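Housekeeping > Checklists > Clothing rolls and trays
Search this section: type a room or item

Folding bay checklist, with comments
Shares 8 Comments 3

Walked by: Tracey Penrose
Comments added by: Razia Janjua, Carol Horrocks
Site: Molau

Mark each line OK, FIX or N/A. Write a comment for every FIX. Old sheets go in the Pliralar binder by the door.

1. Floor panel clean, no splinters or lifted edges. OK.
Comment: Wiped down before the walk. No snags on the wood grain that would pull a thread.

2. Walls and corner posts secure. OK.

3. Tray against the back wall, with the rim free of cracks. OK.
Comment: We use the red plastic one. The old wire basket caught on knits and should stay in the store cupboard.

4. Rolls side by side in the tray, filled from the left. OK.
Comment: Black, turquoise, pink. Space left at the right for what is still to be rolled. Please don't spread the rolls out to fill the tray, they come undone when it is lifted.
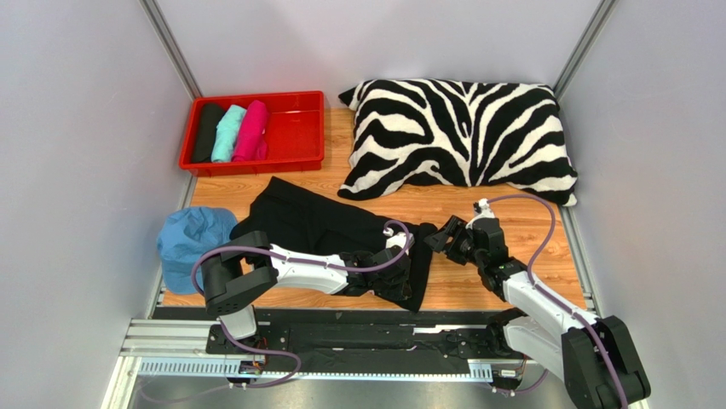 5. Pockets emptied before rolling. FIX.
Comment (Razia): I found a hair clip in a waistband last time. Check the small inside pocket as well as the main ones. Anything sharp goes in the jar, and the jar gets emptied at the end of the shift.

6. Drawstrings tied or tucked. OK.

7. One garment laid out at a time. OK.
Comment: Black trousers are the hardest to check for pins and lint. Turn them toward the light and run a flat hand down each leg before the first fold.

8. Pillow kept clear of the tray lid and the walkway. N/A for the lid.
Comment (Carol): The zebra print one stays against the back wall. It is too big for the tray and should not be put on top of the rolls. If the cover needs washing, bag it separately, the black stripes may run.

9. Hats kept out of the rolling pile. OK.
Comment: The light blue one goes at the left side. Hats are packed last, crown up, with nothing on top.

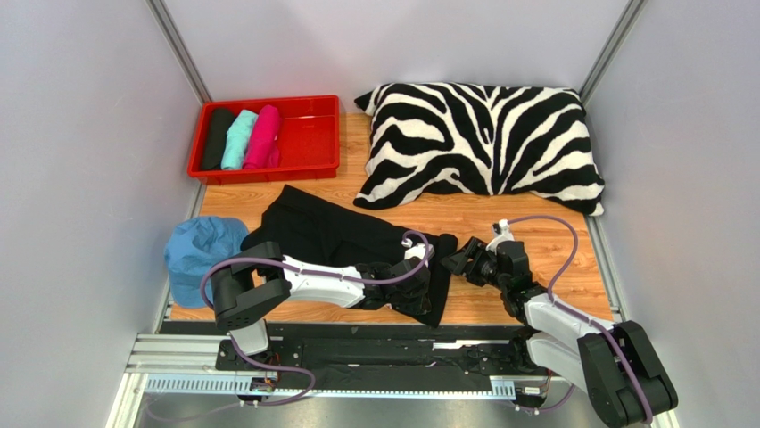

10. Tray weight when full. OK.
Comment: Limit is 4000 grams. We have not been near it with summer clothes. Jeans and sweatshirts are another matter, so weigh those trays before they go up on the shelf. The scale is under the counter and needs a new battery.

11. Roll tightness. FIX.
Comment (Razia): A roll should hold its shape when picked up by the middle. If it sags, start again from the waistband. Thicker pieces can be a bit wider than the rest, that is fine as long as they don't push over the tray wall.

12. Hands and sleeves. OK.
Comment: Rings off, cuffs buttoned or rolled up. Raphaël Mallet has asked for this to be added to the starter sheet too.

13. Lighting. OK.
Comment: Dark fabrics checked at 15 lumens per the old sheet, which has to be a typing error. Carol to find the right number and correct it.

14. Shelf label matches tray label. FIX.
Comment: Shelf label says 213, tray label is blank. New labels ordered from Tretetitz.
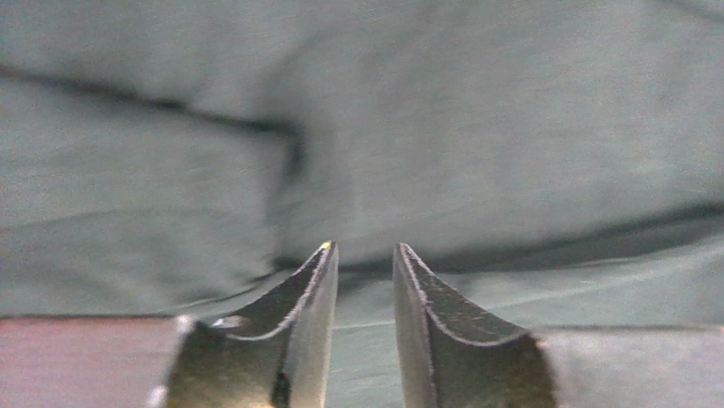
Molau, February

Follow-up on the FIX lines. Item 5 is closed, a reminder is taped above the jar. Item 11 stays open until Shirley Rudd has gone over rolling with the two new starters. Item 14 is waiting on the labels. Use masking tape and a marker until they come, and take the tape off afterward so it doesn't leave glue on the plastic.

The scale battery has been replaced. Next walk is at the start of the late shift, same list, with item 13 corrected.

Comments 3 Share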